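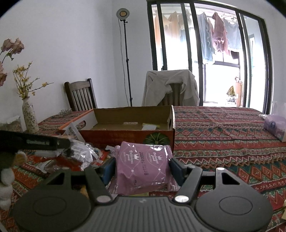 From: Edith Valderrama
To: gilura-demos list
Date: 2022-12-31
Subject: Re: [gilura-demos] snack packing, what counts as a good demo?

Hernán Londoño wrote:
> Second batch from Breltarholm is up, 600 episodes, all hand-held
> gripper, packets into the cardboard box. Before I train on it: do we
> keep the ones where the packet gets dropped and picked up again? And
> do people want the crinkly wrappers left beside the box or cleared
> first? I had 16 rejects in the last set just from tracking loss, all
> of them with the hand down low behind the box wall.
>
> Hernán

Quick one, on my way out the door.

Keep the drops if the re-grasp is clean. Cut them if the person fumbles more than once, the policy learns the fumble. Learned that on Cuervo in November, spent a week on it.

Leave the wrappers. Shiny clutter next to the box is what we get at Hindcombe anyway. Same for the patterned tablecloth, don't swap it for a plain one. Backlight from balcony doors too, just don't change exposure settings halfway thru a session.

Grip: pads flat on the two sides of the packet, squeeze til it holds and stop. People squeeze way too hard by hand and then the arm copies the width and pops the seal. Slow down over the box edge. Open fully before backing out, else the packet comes back up with you.

Tracking loss, come in steeper and don't park the hand behind the wall. If it still drops out send me 40 of the worst and I'll look at them next week.

Teleop set is still way short of the 2,000 we said. Not mixing it in untill the timestamps are fixed, so pls train on hand-held only for now.

Can somebody re-send the calibration sheet, mine is the old one

Edith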